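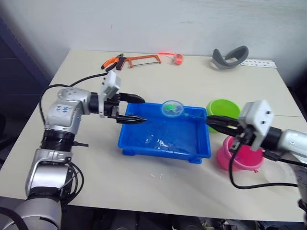

How long does it take to set up the water station?

Four minutes if the arms are already homed, a lot longer if they aren't. Plan on getting in before 3:30 if your team is up first.

Home | Season | Rules | Station Guides | Forms
Filed under: Station Guides – Two-Arm Class
May, Climham Robotics Club build crew

SECTION 4. WATER STATION (NET AND TRAY)

Read Section 3 first. Everthing here assumes the arms are bolted down and the Wusero software opens without the red banner. Red banner = go back to Section 3.

4.1 Before you power on

1. Tray in the center of the table, feet flat, long side facing you. A little crooked is fine. The judges don't measure it.
2. Green bowl or bucket at the right, toward the back. Pink bowl in front of it. Same order every run.
3. Fill the tray from the jug with the arms OFF. Keep it shallow, the net only needs enough to dip into.
4. Green floaters in. Some of them sink. Leave them.
5. Wipe the tray rim. Fingers slip on a wet rim and then you get the skid noise.
6. Cable check, both arms. Loops should swing free when you move the wrist by hand.

CAUTION: Water and power strips. Strips stay on the floor on the far side of the table leg, never under the tray side. If water gets to a cable plug, hit the stop, pull the main, get an adult. Do not dry it off and carry on.

Note: towels are in the Pangaribuan bin. Put them back in the Pangaribuan bin.

4.2 Homing and the net

1. Power on left arm, wait for the beep, then right arm. Not together.
2. Run Home All. Hands off the table while it runs.
3. Load the profile called flelo_net. NOT flelo_net_old, that one closes too hard.
4. Open the right gripper. One person holds the net by the hoop, handle pointing at the fingers.
5. Close at slow speed. Let go of the hoop once it stops moving.
6. Tug the handle lightly. If it turns in the fingers, open and do it over.
7. Raise the net until the hoop clears the rim, then save as Start.

Note: net handle goes in the right gripper for this class. Left-handed teams can ask to swap before their slot, not during.

CAUTION: fingers come to a point. Safety glasses on whenever motors are on, drivers too.

4.3 Practice run

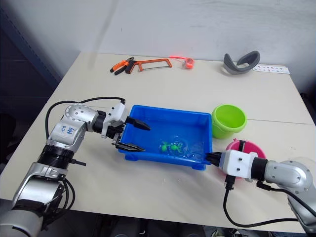
1. Test the left arm without the net first. Bring the left fingers to the near corner, stop just over the rim, back out. Repeat till it stops in the same spot.
2. Right arm next. A light touch on the rim is ok, pushing the tray is not. If the tray moves, lower the force setting by 2 and try again.
3. Net in, dip, drag along the bottom toward the bowls, lift straight up.
4. Hold over the tray to drip – count to four out loud.
5. Carry over to the bowl and tip. Whatever falls on the table stays on the table until time is called.
6. Save the log even if it was a bad run. Especialy if it was a bad run.

Note: log numbers carry on from last season, so your first file might be 1,631 or something that looks wrong. It's fine, don't rename.

Note: speed cap is 4,000 in the settings file. Teams that raise it lose the slot. Yes we check.

4.4 If it goes wrong

Arm stops halfway, no error – cable snag, nearly always. Stop, free it, home again.
Net comes up empty every time – hoop is too high. Redo Start, lower.
Gripper won't let go – open from the software. Do not pull.
Tray tips – stop button, main off, towels, then worry about the run.

4.5 Packing up

Home both arms, power off right then left. Empty the tray into the sink with a strainer under it, floaters go down the drain otherwise. Net hangs up to dry. Sign the sheet with your team name and the log number, then on to Section 5 for battery charging.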